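Waiting Time and Noise Comfort at Stenville Regional Airport
Student project report by Kai Kasten and Zanele Pillay
December 10, 2019

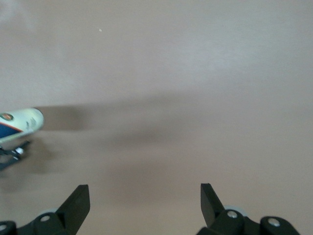

The purpose of our project was to find out how passengers feel about noise while they wait for a flight. We chose Stenville because it is a small airport with one hall, and all passengers must wait in the same room. Our teacher gave us the topic in the first week of the course, but the choice of the airport was ours.

1. Method

We prepared a questionnaire with 6 questions. The first version was too long, and when we tested it with our classmates they lost patience before the end. After this we removed the questions about food and parking. The final version asks for the length of the waiting time, the place where the person sits, and which sounds are disturbing.

We gave out 300 questionnaires and received 200 back. Some passengers took the paper with them on the plane, so these answers are lost for us. We also measured the sound level with a phone application called Prureo, every 20 minutes, at the entrance, at the café Xaba and beside the gate.

2. Results

Most of the passengers who answered said that loudspeaker announcements disturb them more than the aircraft. This was a surprise for us, as we had expected the opposite. Many people wrote that the same announcement is repeated too often and that they stop listening to it. Two persons wrote that they almost missed their boarding for this reason.

The café was the loudest place in our measurements. The coffee machine and the moving of chairs on the stone floor make a hard sound. However, passengers who sat in the café complained less than those at the gate. We think that a person who has chosen to sit in a noisy place accepts the noise more easily, but our questions were not made to prove this.

The waiting time also has an influence. Passengers with a short wait often left the last question empty. Passengers with a delayed flight wrote long comments, and not all of them were polite.

3. Problems

A phone is not a professional instrument. When we held our two phones side by side they did not show the same value, and we decided to use only the phone of Zanele. We also visited only on weekdays, so families on holiday are probably missing in our answers.

4. Next steps

In March we would like to repeat the measurements with a real sound meter, which we can borrow from the physics department. We have also asked the company Flalness for the price of felt pads for the café chairs and are still waiting for their reply.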